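Mindholm Makers Forum > Student projects > Arms and grippers

Thread: Sorting by colour, club project, wrist camera or overhead?

joana_gouveia
We're the robotics club at Dritport college and we've got until the end of November to get an arm sorting boxes by colour. The boxes are small, square and flocked, red and navy. The arm has to pick each one out of a shallow tub and put it with its own colour. We have a camera at the wrist and nothing else. Half the club wants to buy an overhead camera and the other half wants to get on with what we've got. Has anyone done this with the wrist camera only?

tinsnips
Yes, two years running. It's fine if you go up to a fixed height, take a picture, decide, then go down. Where people come unstuck is trying to track the box all the way in.

Hailu_bench
Disagree with that. Looking once from high up and then going in blind is how we kept knocking boxes over. The last bit of the move is where you need the camera most. Which learning set-up are you using, or is it all hand-written?

joana_gouveia
Learned. We drive the arm by hand, record it, and train on the recordings. We have 333 recordings so far and the plan says 600. The reds are going well. The navy ones are poor. It goes to the right place and then closes early.

tinsnips
600 sounds like a lot for two colours. I'd sort out the light first. Dark flock soaks it up and the camera can't find the top edge of the box. Get a second lamp in from the side.

R_Habte
I help with the same club so I'll add a bit. We did try a side lamp. It made a bright patch on the wall of the tub and the reds got worse, so we took it out again. We're lit from above only now.

Hailu_bench
Did you retrain after you moved the lamp, or just run the old model under the new light?

R_Habte
Ran the old one. Fair point.

Hailu_bench
Then you haven't tested the lamp. You've tested whether the model copes with a change, and it doesn't.

sastano_sid
What does the wrist camera see when it's nearly there? We had a gripper with wide fingers and they hid half the box at the moment we needed to see it. Can you put up a view from just before it closes on a navy one?

joana_gouveia
Got one from the practice rig. The gripper is still open.

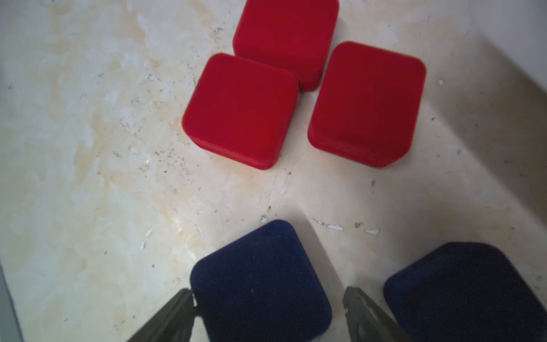 What I can't decide is whether we should be recording more goes with the boxes spread out, or more with them close together. Most of our recordings start with the boxes spread well apart because that was easier to drive. Robel thinks the early closing comes from that. I think it's the navy being dark, because the model doesn't do it on red even when the reds are near each other.

sastano_sid
Thanks, that's useful. The near box runs out of the bottom of the picture, so at that point the model never sees its front edge. I'd tip the camera before I bought anything. A small wedge under the mount would do it.

tinsnips
Also clean the tub. It's stained and there are bits all over it. I'd want a plain background.

Hailu_bench
I'd leave the tub alone. If all the recordings were made in a dirty one and you scrub it now, that's one more thing changed. Clean it before you start a fresh set, if you do start one.

tinsnips
You can't keep a mucky tub for ever just because the model is used to it.

R_Habte
We'll be starting a fresh set anyway if we tip the camera, because the old recordings won't match the new view. That's the part I don't like. It took us most of the term to get this far.

sastano_sid
Do 12 with the wedge in, navy only, and see whether you can judge the close yourself from the camera picture alone. If you can't drive it from that view then the model won't manage either. You'll know in an afternoon.

joana_gouveia
That's a good way to do it. We'll print a wedge and try the 12. I've told the others the overhead camera is on hold until then. Will post the results in this thread.

tinsnips
Still think you want the side lamp.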